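# About Meltlow Handling

Meltlow Handling advises cafés, canteens and small caterers on buying automated handling equipment. We write specifications, build budgets and plan deliveries. 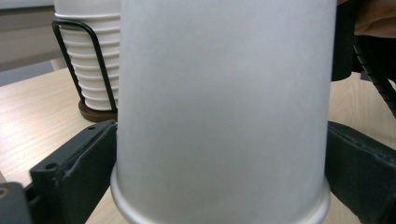
We do not sell machines and take no commission from those who do. Our fees are fixed at the start of a job and appear as a separate line in the client's budget.

## What we do

Most clients come to us with a quotation already in hand and a question about whether the price is fair. The price of the arm or gripper is usually the easy part. We look at the costs that sit around it: floor fixings, guarding, power supply, spare fingers and pads, operator training, software renewals, and the hours lost while staff learn a new routine. These are set out in a single sheet, year by year, over the planned life of the equipment.

A standard planning job contains:

- a list of the objects to be handled, with dimensions, weight, surface and rim type
- a task list in the order the work is done on site
- grip trials on samples supplied by the client
- a written specification that can be sent to suppliers unchanged
- a budget showing purchase, installation and running costs separately
- a delivery and acceptance plan

Samples should be the items in daily use. New stock from the supplier's box is accepted as a second set only. Dents, scratches and residue affect grip and must be represented.

## How we work

Grip trials are carried out by hand before any robot is specified. An operator holds the gripper tool and repeats the client's task with the client's own items. This gives finger width, opening range and contact height at low cost, and it shows early if an item should be dropped from the plan. Cups are tested by the wall and near the rim, upright and inverted. Metal and paper are entered separately on the trial sheet.

Our object register holds 913 entries, of which 135 are drinking vessels. Each entry records the finger shape used, the opening at contact and any change made between trials. Clients receive the entries for their own items as a spreadsheet.

We will advise against a purchase where the figures do not support it. In such cases the report gives the throughput at which the decision should be looked at again, and the client keeps the specification for later use.

## History

The company was set up by Sulastri Pasaribu, who had previously managed equipment purchasing for a canteen operator and wanted a planning service that was separate from sales. The first two jobs were for Garska, a chain of station kiosks, and for the Hutapea bakery. The Garska job led to a purchase. The Hutapea job did not — the counter was too shallow for safe guarding, and the money went on a dishwasher.

The trial room at Gundby opened in November with two benches. One is kept for tableware and the other for sealed packs and trays.

## Budget planning for clients

Clients with a fixed budget date should send their object list before asking suppliers for quotations. Please state whether figures are to include tax, and whether the equipment will be bought outright or leased. We prepare both versions on request, but the comparison is only useful if the maintenance terms are the same in each.

Spare fingers are budgeted as consumables. Control units, frames and fixed guarding are treated as capital. If your accountant uses a different split, send it with the enquiry and we will follow it.

Trial bookings and enquiries are handled by the Gundby office.

Page last revised January 17, 2025.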